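Pondthorpe lab teaches robots to make lunch by hand

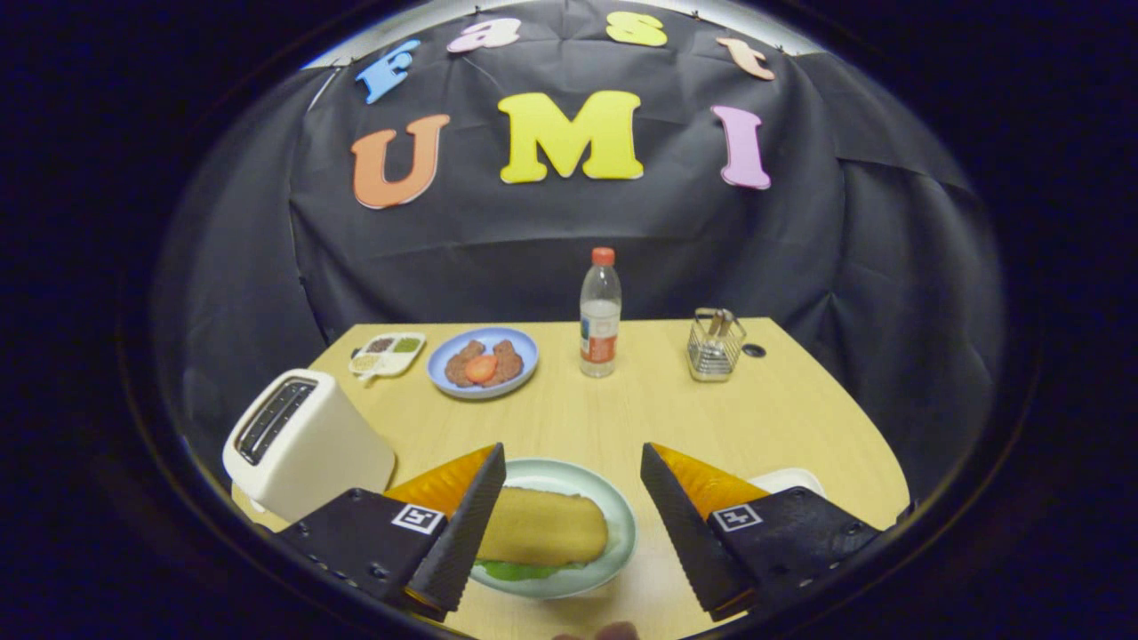

13 May 2025

Researchers at Lightfoot, a small automation lab in Pondthorpe, have recorded 1,740 demonstrations of people putting together sandwiches with a hand-held gripper. The recordings will be used to train a robot arm to do the same job.

The person giving the demonstration holds the gripper and works through the order at a table: bun, lettuce, patty, tomato. A camera on the tool records each move, so no robot is needed at that stage.

"We tried remote control first, and it was slow going – one sandwich could take most of a morning," said Gemma Lockwood, who leads the project. "With the gripper in your hand you just make the sandwich."

Lockwood said soft food is still the hard part. Buns get squashed and tomato slices slide.

The lab plans a test in November at the Bolleo canteen in Westevley, where 2 robot arms will each be asked to make 100 sandwiches. Kitchen staff will check every plate before it is served. Lightfoot expects to publish the recordings after the test.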